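The Box by the Bed

Sorting a jewelry tangle is a small pleasure, and more people are making an evening of it

By Rosalba Pace

I have a confession about necklaces. For most of my adult life I owned plenty of them and wore exactly one, because it was the only one I could get loose. The others lived together in a knot the size of a plum. Every few months I would lift the knot out, admire it, pull on an end, make it tighter and put it back.

Then last winter I went to an untangling evening in Tukent, on the upstairs floor of a bead shop called Badawi, and I have been slightly unbearable on the subject ever since. Thirty of us sat at long tables with our boxes and tins and zip bags. There was tea. There was a bowl of straight pins, another of cornstarch, and a woman across from me who said "oh, come ON" to an anklet for forty minutes and then held it up, free, while the whole table clapped.

What surprised me was how alike the boxes were. Mine had come around a pair of shoes. Other people had brought mailing boxes, candy tins, the bottom half of a gift box with its lid long gone. Almost everybody seemed to have a real jewelry box somewhere at home, nearly empty, and a plain one where the things they loved had ended up. I find that so cheering! You take your earrings off at night, you drop them in whatever is nearest, and in a few years you have a collection.

The mixture is what makes the trouble. Fine chain on its own will knot, sure, but give it a bracelet to crawl through and it becomes ambitious. Wooden beads are big enough for a pendant to slip between. A watch strap has a buckle, and a buckle will hook anything. Charms are the worst offenders of all, with all those little rings and edges, and they are also usually the pieces with the stories attached, so you can't just get cross and throw them out. 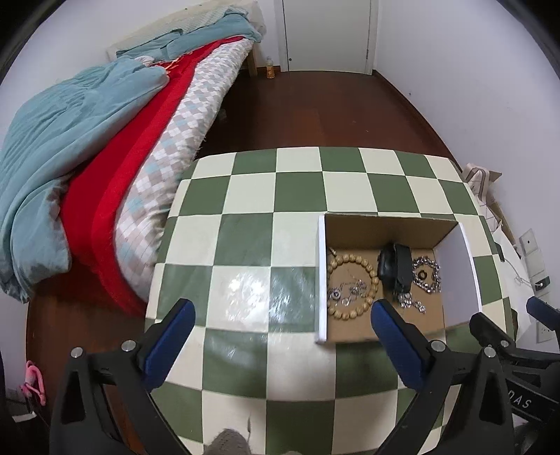 Italo Lombardi thinks most of us start in the wrong place. You don't start with the chains, he told me, you start with everything that isn't a chain: the beads come out, the watch comes out, anything with a strap or a stiff loop comes out, and half the time the knot simply falls open when you lift it. He also said that pulling is for shoelaces.

I wrote that last part on the inside of my box lid.

So you clear the big pieces first, slowly, tilting the box and letting the chains slide off them. A loop of wooden beads can be lifted straight up if you hold down whatever is lying inside it. Link bracelets like to be unclasped before they move. Rings go in a saucer right away, or they roll under the bed and stay there until you move house.

Then comes the knot itself, and this is the part I love. Lay it on something flat and smooth where you can see fine metal easily. A bedspread is hopeless. I use a dinner plate. Open every clasp you can find, then fasten nothing until you're done. Dust the knot with a pinch of cornstarch, roll it gently under a fingertip, and wait for it to loosen at the edges. Two pins, one in each hand, go into the middle of the fattest part and ease outward. You want the knot to get bigger. It looks dreadful, like a bird's nest after a storm, and then you spot a single strand running clear from one side to the other and you can follow it home.

My own plum took two evenings. Inside were 6 necklaces, and I had remembered owning four. One was a thin silver chain with a leaf on it from a street market in Pruvov, which I had been mourning as lost for years. I put it on over my pajamas and went to show the dog.

Wash the cornstarch off plated pieces with a soft damp cloth and dry them properly. Keep pearls and anything glued out of the powder altogether. If a chain is so fine that you're holding your breath, a jeweler will often do it for you while you wait, and there's no shame in that whatsoever.

As for where it all goes afterward, I've tried hooks, a felt tray and a very handsome rack that fell off the wall. These days each chain gets threaded through a drinking straw and clasped, and the straws go back in the shoebox, next to the beads and the watch. The Tukent evenings start up again in December. I've already been putting a few things in a bag together, just to have something to bring.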